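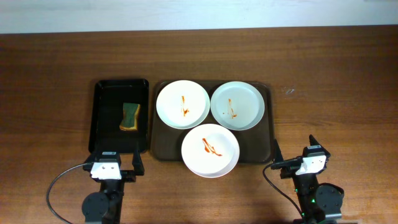 How many households have signed up for the kitchen scrap collection so far?
As of the end of January, 1,062 households in Oneck and Plarnance are putting out a bucket every week.

That is more than double the 500 we promised you in the grant proposal, and we're thrilled! Most of the growth came from Plarnance, where Stella Waweru went door to door with sample buckets and a one-page guide in large type. People kept asking her about fish bones (yes, they can go in) and tea bags (only the paper ones).

The second truck started its route on a Tuesday and now covers the streets north of Rusby Road. Pickup begins at 6 a.m., which a few residents found too early, so we moved the two noisiest stops to the end of the run. Complaints have dropped off since then.

At the Masanja site, Wekesa Urio and his crew turned out nearly 46 tons of finished compost this winter. School gardens got the first loads – the rest is screened and under cover until spring planting.

Two things are behind schedule. The new scale still hasn't been certified, and the apartment buildings in Oneck need shared bins with locking lids, which cost more than we budgeted. We'd like to move the unspent printing money over to cover them. Stella will send the revised budget sheet for your approval next week.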